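Home | Residents | Housekeeping Notes | Storage | Floors | Contact

Housekeeping Notes: Carpeted Common Rooms and Shared Footwear
Cullirent Residential Services, Household Standards Desk
Revised December

These notes apply to the carpeted lounges at Eltovport and Trekum and may be followed in any home where a sitting area and a shoe rack share the same floor. They replace the earlier sheet on lounge care. The sections on hard floors and entrance matting have not changed.

1. Carpet

Low-pile carpet in a mixed gray is forgiving to look at. Grit does not show against a streaked pattern in light and dark tones, and a floor of this type is often left longer than it should be. Vacuuming should follow a schedule and should not wait until soil can be seen. Residents are asked to vacuum lounge carpet 3 times a week in the colder months, passing first along the lines of the pattern and then across them.

Chairs are to be lifted when moved. Dragging an upholstered armchair flattens the pile under its feet and may pull the edge of a carpet tile.

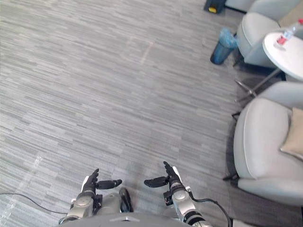
Tape used to mark a furniture position should be taken up once the position is settled. Peel it back slowly, low to the floor, and keep the free end nearly parallel to the pile. Any residue may be treated with a white cloth dampened with warm water and a drop of dish soap. Blot, turn the cloth, and blot again. Solvent cleaners are not to be used on carpet tile without written approval, as several of them soften the backing.

Spills are handled in the same manner. Work from the outside of the mark toward the middle. A folded towel with a weight on it, left in place overnight, will draw up a good deal of what remains. Do not use colored paper napkins for this purpose.

Where a lounge carpet has been shampooed, furniture should stay off it until the backing is dry as well as the surface. Press a dry white cloth firmly to the floor for a full minute. If the cloth comes up damp, wait until morning and test again. 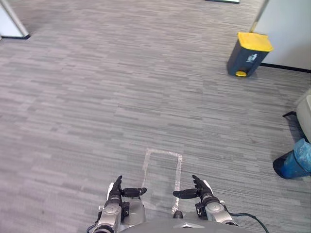
Does a striped carpet need to be vacuumed in one particular direction?

The final pass should run with the stripes, so that the pile lies evenly when the work is finished. Earlier passes may go in either direction, and a crosswise pass will lift more grit from a low pile.

2. Small parts and hard surfaces

Dust gathers on the underside of ledges, lips and rims well before it is noticed on top. A dry, soft brush should be used first, followed by a cloth that has been wrung out thoroughly. Liquid is never to be sprayed directly onto a housing that has openings in it. Apply it to the cloth and keep the cloth away from any joint or seam.

Matte black finishes require particular care. Rubbing produces a shine that cannot be reversed, and furniture polish leaves a film that holds fingerprints. Plain water is sufficient in most cases. Narrow gaps may be cleared with a cotton swab, used dry.

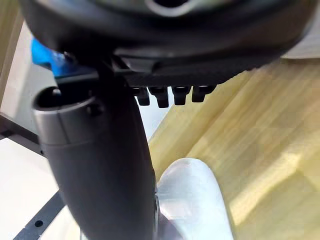

Dark matte surfaces with narrow gaps: brush first, and keep moisture to the cloth.

3. Slides and the two-tier rack

House slides are to be kept on the rack when not in use. The small two-tier wooden rack holds three single slides on each shelf comfortably. A fourth can be forced in, but the straps are then pressed out of shape, and molded soles left under pressure for a season may not recover.

Pairs should be stored side by side wherever the shelf allows it. Odd slides are to be placed together at one end until their partners are found. Set each slide down with its opening free so that air can reach the footbed.

To wash a molded slide, use lukewarm water, dish soap and an old nail brush, with attention to the inside of the strap. Rinse well and stand it on its side to dry, out of direct sun. Pale colors such as cream and white yellow quickly on a radiator — gray ones fade less visibly but stiffen just the same. Slides are not to go back on a wooden shelf while wet. Standing water will raise the grain and, in time, mark the wood around the screw heads.

The rack itself should be wiped weekly with a barely damp cloth and dried at once. Check the screws in the back board twice a year and tighten them by hand. A power driver will strip softwood easily. If light scuffs appear, rub them along the grain with 200 grit paper and apply a thin coat of clear wax.
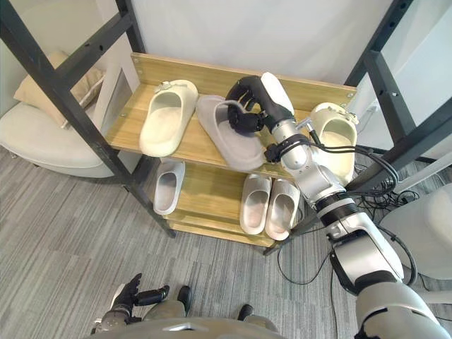

Herrero wrote to the desk that the drying advice had come too late for one pair, left on a heating vent at Trekum and now a size smaller than when it was issued, and asked that the warning be moved to the front of the section. The request has been noted for the next revision. Until then, a printed copy of the drying paragraph may be kept beside the rack.

Replacement slides are issued on return of the old pair. Requests for wax, brushes and white cloths should be made through the supply cupboard list before noon.

Residents | Storage | Floors | Back to top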